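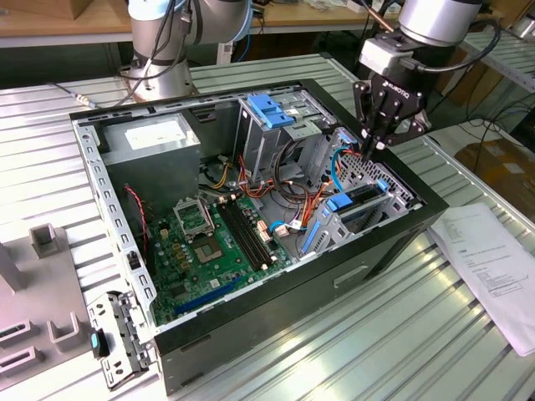 Week 8: where does a city's metal come from?

Most of us grow up thinking of metal as something dug out of a hillside, and for a long time it mostly was! But this week we're looking at the other supply, the one already sitting in our homes, offices and cupboards under the stairs. Geographers call it the urban mine. Open up a desktop computer and there it all is, the plain grey sheet metal of the chassis, the green motherboard with its chips and capacitors, the gold-coloured contacts in the processor socket. Every one of those has a place on the map before it gets to the shop, and (with luck) another one after.

Our case study is Drinumley, a market town that opened its own sorting yard at Zurwood, on the old railway land. In its first year the yard took in 2,000 items from 362 households, and I love this bit: 167 of those households had never used a recycling centre before. Kourosh Jalali's fieldwork diary is wonderful on why they came. Read it for the bus routes alone.

Things to think about before Wednesday's seminar:

Who lives near the yard, and who gets the lorries going past?
Why does steel tend to stay local when circuit boards travel so far?
Is "mine" a fair word for it? Clodagh Mac an tSaoi says no, and argues it beautifully in chapter 8.

Bring a street map of somewhere you know well, and mark on it every place that takes old metal. Scrap dealers count, and so do charity shops.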